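The hall light is finally up! If you've been reading since we moved in you'll know that the previous owners left us with a bare bulb on a bit of flex, and we've been walking about underneath it ever since, saying we really must do something. Well, we've done something. It only took us 3 years.

What we went for in the end was an old opaline glass shade, the milky white sort, with a brass gallery that had gone nearly black. I found it at the Plundach salvage yard, on a shelf behind some radiators, and I carried it home on my lap on the bus (wrapped in my scarf, and glaring at anybody who came near me with a rucksack). The house is Edwardian and not at all grand, so I didn't want a chandelier or one of those huge lanterns. A plain globe seemed about right for a hall where people mostly take their wellies off.

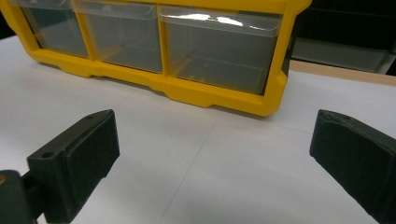 The brass took me two evenings. I'd meant to polish it until it shone, but halfway through I stopped and rather liked it, so now it's a sort of toffee colour with darker bits in the creases. My sister thinks it looks unfinished. She has spotlights in every room, so I'm not listening to her.

The wiring I left well alone. Roscoe Begay came and did it on a Thursday morning, and he also found that the old ceiling rose was being held up by one screw and a great deal of paint. New rose, new flex (a dark brown twisted one, very smart), and a proper hook into the joist. He talked me out of hanging it as low as I'd planned, too. I wanted it down near the top of the door frame and he just stood under it, put his hand up and looked at me. He's about 6 foot. Point taken!
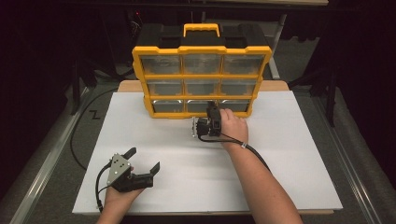
Keisha Ostrowski

Then there was the bulb. I started with a very white one that was already in the cupboard and the whole hall looked like a dentist's. The warm one is so much better, and in the evening you get a lovely soft patch on the stairs and hardly any glare when you come down. The only trouble is that I can now see the state of the wallpaper above the picture rail, which had been nicely hidden in the gloom.

So that's the next thing, probably in April when we can have the windows open. I've sent off for a few paint samples, all of them some kind of green. The landing still has its bare bulb, by the way. I'm going back to Plundach next week to see if there's a smaller shade.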